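Nazari collection

The Nazari collection is a private library of handwritten books and loose papers kept in the town of Birkar. It holds 605 bound volumes, plus an unsorted mass of letters, receipts and school exercises. Most of it is in Persian, with a smaller share in Arabic. Named after the Nazari family, paper merchants, who held it for six generations and still own it on paper.

History

Origins unclear. Family tradition says the first books came as payment for a debt, a trunk of law texts handed over by a judge who could not settle his bill. No document backs this up. The oldest ownership note with the family name is on a commentary on inheritance law, and by then the library was already a fair size, judging from the shelf marks.

Later owners bought from traveling dealers and copied what they couldn't buy. Copying was done at home in winter, and several volumes carry the names of two or even three scribes, the hand changing mid-chapter. Books were lent freely within Birkar. Loans were written inside the back covers, and quite a few were never crossed out.

The collection was split once, after a quarrel between brothers. One half went to a house outside town and stayed there for more than 20 years, stored in a grain loft. Damage from this period is heavy: mice, a leaking roof, pages stuck together in blocks. The halves were reunited by a granddaughter, who had the volumes carried back by mule.

Contents

Law and grammar make up the bulk. Also medicine, star tables, poetry, a few travel accounts. The best known item is the Ceverer Codex, a book of remedies for horses and camels, called after the dealer who tried to buy it and failed. It has 300 leaves, lacks its opening, and ends with a list of plant names in a dialect not recorded elsewhere. Margins are full of later notes — some plainly rude about the author.

The loose papers have had less attention but may matter more to historians. Grain prices, marriage contracts, a long run of complaints about a well. Many are undated. Paper types and watermarks have been used to put them in rough order, with mixed results.
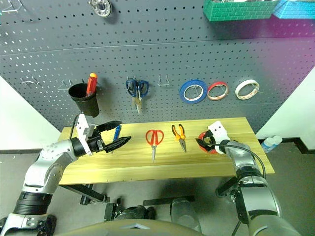 Conservation

Repair work began under Davoud Rashti, a bookbinder by training, who surveyed the shelves and sorted the volumes by condition. His method was cautious. Loose dust brushed off, tears closed with thin paper and wheat paste, original covers kept wherever they could still do the job. Full rebinding was done on only 2 volumes in the first phase, both with boards eaten through by insects.

Iron-based ink is the main worry. It has burned through the page in places, leaving letter-shaped holes, and moisture makes it worse, so paste has to be used very dry on those leaves. Stuck blocks from the grain loft have mostly been left alone untill a safer way to part them is agreed on.

Copies of the catalog are held in Birkar and at the Dillesden Library, which also keeps a microfilm of the horse remedies. The film is poor. Several openings are out of focus and one was shot twice.

Ownership and access

Still family property, run under a trust deed that bars sale of single items. Readers apply in writing. No lending, and photography only with consent from the family. A dispute over whether the loose papers fall under the deed was unresolved as of 2021-12-22.

The reading room closes in December for inspection of the shelves.

Catalog

A handlist was drawn up by Rashti and is still the standard reference, though it's numbering skips in two places and the poetry section has no index of first lines. Titles are given in the original script with a short English gloss. A revised edition covering the loose papers has been announced but not published.

See also: Ceverer Codex; Birkar; Persian bookbinding; Iron gall ink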